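IT corner — 22/01/2025

Quick one this month, am on the helpdesk phones till five.

Password resets. We had 70 of them the first week back. The old Tekivetti login page is going away in August and everyone, EVERYONE, gets moved to the new one before then. Touran Nouri has the list. If your name is on it she'll email you a link. Click it, pick a new password, done. Takes 2 minutes.

Please do not reply to the email with your new password in it. 29 people did this last time. One of them copied in all of Stelgate.

Printers. The one by the kitchen is back. Renato Macaraeg swapped the drum and it prints on both sides now, wether you ask it to or not. He's looking into that. Meanwhile use the upstairs one for anything a customer is going to see.

Shared drive — nearly full again. Somebody has a folder called "New Folder (do not delete)" with over 1,000 files in it, all of them copies of the same spreadsheet. Claim it by the end of the month or it goes.
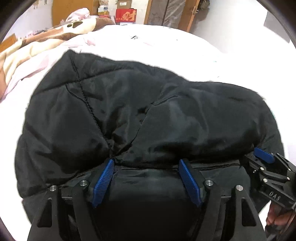
Laptops going home for the winter, last item. Shut it down properly before it goes in the bag, don't just close the lid and hope. And watch where you put it when you get in. Throw a big black padded thing like that one down on the bed and a black laptop under it is gone for the weekend, fan running, no air. Desk or table please. Chargers come back with the laptop, Tudur Eynon is tired of ordering them.

Tickets to the usual adress, not to my cell.

— Jeptoo Lukumay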